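Home | Cells | Grippers | Spares | Setup Notes | Contact

Kitby Tabletop Cell: Setup, Care and Small Repairs

Last updated: August

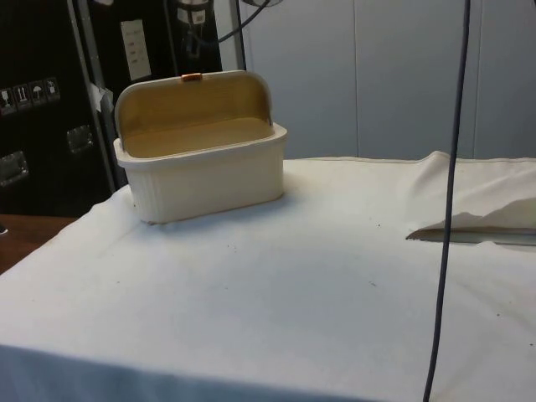 The Kitby is the smallest cell we build at Dronerero, and it's the one we get the most mail about. It is a single light arm, a fixed overhead camera, a controller and a covered table, and it's meant for people who want to practice everyday handling work: opening lids, closing lids, putting things into boxes and taking them out again. It fits in a corner, one person can get it going before lunch, and after a couple of years of living with ours we still look forward to switching it on in the morning!

This page covers how we set up our own cell, what we check and how often, and the few repairs you can do with a hex key and some patience. If you have the older Mamo controller, nearly everything still applies. The differences are marked as we go.

What comes with it

The arm with its base clamp, the parallel gripper with two sets of finger pads, the Tomis camera bracket, the controller, a 30-foot cable set, and two table covers. You supply the table, and also the objects, which is half the fun. Ordinary hinged storage boxes are wonderful practice pieces (cheap, light, and the lid gives the arm something tricky to do), and a latch tab in a color that stands out from the rest of the box makes tuning a lot easier.

The table

Any solid table that doesn't rock will do. Push down hard on each corner before you bolt anything on. If it moves, shim the leg now, because a wobble you can barely feel with your hand shows up as a shaky gripper at full reach.

Clamp the base first and lay the cover second. I've seen it done the other way around and the clamp bites on fabric, loosens over a week or so, and then everyone blames the software. Cut or fold the cover so it goes neatly around the base and let the front hang over the edge. You don't need it drum tight. Gentle waves are fine, and the camera handles them well. A tall fold in the reach area is another matter, because the fingers can catch it on a low approach. Smooth those toward the back or the side.

We like a plain light cover for most work. Pale objects on a pale cover are harder for the camera than dark ones, and that's a good test once the cell is running nicely, but start with something that has more contrast. Lint and specks don't bother it much. A lint roller once a day is plenty, and the cover can go in the wash when it looks tired.

Cables

Please spend time here. Most of the calls we get end up being about a cable.

Run everything down from above if you can, with a generous loop at the top and a clip where it leaves the rack. A cable dropping past the front of the table is all right as long as the arm can't reach it and it doesn't cross whatever the camera most needs to see. Move the arm by hand through its whole range with the power off and watch the loop the entire time. It should open and close softly and never go tight.

The wrist cable is the one that wears. On the current model it has a strain relief you can see from the front. On the Mamo version the relief is tucked inside the wrist cover, so take out the 2 small screws and have a look when you do the monthly check.

The camera

The Tomis bracket can go beside the table or over it. We've used both and I lean toward a high side position, looking down at an angle, so you can see into an open box and still tell how far back a lid is tilted. Tighten the bracket, wait an hour, tighten it again. The joints settle a little the first time.

Then calibrate. Put the printed card flat in each corner of the work area and once in the middle, and let the program take its readings. It asks for 12 and you should give it all of them, even when it looks happy after five. If anybody bumps the bracket, do it over. It's quick.

Lid work

This is my favorite part of the whole machine. A hinged lid is a lovely problem: it swings on an arc, it gets light near the top, and then it wants to fall one way or the other. Set the closing force low to begin with and bring it up a step at a time until the pads hold the tab without sliding. Teach the swing slowly. Keep the box far enough from the back of the table that an open lid has room to lean, and check that the arm can get around behind it for the close.

If the whole box lifts or scoots when the arm pulls, the pull is too straight. Add one more point halfway along the arc. That fixes it nearly every time. A bit of weight in the bottom helps too while you're learning.

Looking after it

Daily: wipe the finger pads with a damp cloth, roll the cover, glance at the cable loop.

Weekly: check the base clamp and the bracket, run the slow test move, and listen. A healthy arm hums. A click at the same spot on every pass usually means a loose cover screw.

Monthly: look at the wrist cable, blow the dust out of the controller vents, and recalibrate even if nothing seems wrong.

Changing the pads

Park the arm, power off, and open the fingers by hand. Peel the old pad from the tip end, clean off the leftover glue, and press the new one on for a full minute. Leave it alone overnight if you can stand to wait. Pads are part number 104, sold in pairs, and they fit both versions.

When it stops mid-move

A solid amber light means the arm felt more push than it expected. Clear whatever it was leaning on, press reset once, and send it home at slow speed. A blinking amber light is the controller losing the camera, so reseat the plug at both ends before you try anything else. If it blinks again within the same session, swap the camera cable.

Shipping it back

Use the original hard case if you kept it, with the arm folded and the wrist strapped. Keep the controller upright and pack the bracket separately.

Questions about setup go to Yaryna Zakharchenko, who wrote most of these notes and likes getting videos of other people's lid routines. Send yours along, including the ones where it goes wrong.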